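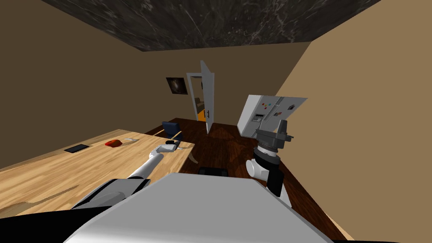 Ternness-Fehlersatz: simulierte Episoden mit Gerätekontakt am rechten Arm

Stand: 26. September 2026
Pflege: Sille Ravn
Durchsicht der Annotationen: Leonora Ambrosio

Inhalt

Der Datensatz enthält 3.692 simulierte Episoden eines zweiarmigen Roboters in Wohnräumen. 49 davon sind als Fehlerepisoden markiert. In diesen Episoden gerät der rechte Greifer in einen Kontakt mit einem Haushaltsgerät, den die Aufgabe nicht vorsieht oder den der Regler nicht mehr sauber auflöst. Die übrigen Episoden dienen als Vergleich und stammen aus denselben Räumen mit denselben Aufgaben.

Alle Bilder sind gerendert. Reale Aufnahmen sind nicht enthalten. Die Kopfkamera blickt über das eigene Gehäuse nach vorn, deshalb verdeckt der Rumpf in jeder Episode einen Teil des Bodens.

Was schiefgegangen ist

Der Fehler fiel im Februar beim Abgleich der Kontaktkräfte auf. Der linke Arm arbeitet in der betreffenden Aufgabe über dem Tisch, der rechte soll währenddessen eine Halteposition einnehmen. Liegt diese Position zu nah an einem Gerät, berührt der Greifer dessen Front. Der Regler wertet die Berührung als Lagefehler und erhöht das Moment. Das Gerät wird verkippt, und der Arm drückt weiter.

Zwei Ursachen wurden gefunden:

1. Die Kollisionsgeometrie der Geräte war kleiner als das sichtbare Modell. Der Planer hielt Wege für frei, auf denen der Greifer bereits anstieß.
2. Die Momentbegrenzung galt nur für den Arm, der gerade als aktiv gemeldet war. Der haltende Arm lief ohne Grenze.

Die erste Ursache liegt in der Szenenbibliothek Jasance und ist dort ab Version 12 behoben. Die zweite lag in unserem Regleraufsatz Garrido. Die Grenze gilt jetzt für beide Arme, unabhängig vom gemeldeten Zustand.

Die Fehlerepisoden wurden nicht mit der korrigierten Fassung neu gerechnet. Sie liegen so vor, wie sie aufgezeichnet wurden.

Aufbau

episoden/ je Episode ein Unterordner mit Bildern und Gelenkdaten
kontakte/ Kontaktpaare und Kräfte, gleiche Zeitbasis wie die Bilder
etiketten/ Markierungen der Fehlerepisoden
szenen/ Raumbeschreibungen, ohne die Gerätemodelle

Die Gerätemodelle müssen getrennt aus Jasance bezogen werden. Wer die Fehler nachstellen will, braucht eine Fassung vor Version 12. Mit neueren Fassungen weicht der Planer früher aus, und die Episoden laufen anders ab.

Felder in den Etiketten

kontakt_beginn: erster Zeitschritt mit ungeplantem Kontakt
kontakt_ende: letzter Zeitschritt, leer bei Abbruch
arm: links oder rechts, in den Fehlerepisoden immer rechts
geraet_verkippt: ja, nein, unklar
abbruch: ja, wenn die Episode von Hand beendet wurde

„Unklar“ wurde vergeben, wenn Bild und Kontaktdaten nicht zusammenpassten. Diese Fälle bitte nicht stillschweigend als „nein“ behandeln. In einer früheren Auswertung ist das passiert, und die Fehlerquote war danach zu niedrig.

Bekannte Mängel

Die Kontaktkräfte sind nach dem ersten Verkippen nicht mehr belastbar. Der Löser lässt kleine Durchdringungen zu und gleicht sie mit Kraftspitzen aus. Für den Zeitpunkt des Kontakts sind die Werte brauchbar, für seine Stärke nicht.

Das Kopfbild allein reicht zur Beurteilung oft nicht aus. Ob der Greifer ein Gerät hält, schiebt oder nur daran anliegt, muss über den Ordner kontakte geprüft werden. Tiefenbilder fehlen.

In den Räumen der Reihe Lumdale spiegelt der Boden stark. Ein einfacher Detektor meldet dort Gegenstände doppelt. Wir haben die Spiegelung nicht herausgenommen.

Verwendung

Gedacht ist der Satz für die Erkennung ungeplanter Kontakte und für Tests von Abbruchbedingungen. Als Demonstrationsmaterial für das Anlernen von Greifbewegungen sind die Fehlerepisoden ungeeignet. Beim Training bitte über das Etikett ausschließen, der Ordnername verrät nichts über den Status.

Für einen Sicherheitsnachweis an einem realen Gerät taugen die Daten nicht. Masse und Reibung der Geräte sind geschätzt, und Personen kommen in keiner Episode vor. Die Momentgrenze aus Garrido ist ein Wert für die Simulation und darf nicht unverändert auf Hardware übernommen werden.

Offene Punkte

Die Handabbrüche sind uneinheitlich. Ein Teil wurde sofort beim Kontakt beendet, ein anderer erst, als das Gerät schon gekippt war. Leonora Ambrosio trägt den Grund des Abbruchs als eigenes Feld nach. Bis dahin sollte die Dauer des Kontakts nicht zwischen abgebrochenen und durchgelaufenen Episoden verglichen werden.

Fehlermeldungen zu Etiketten bitte mit Episodennummer und Zeitschritt an Sille Ravn.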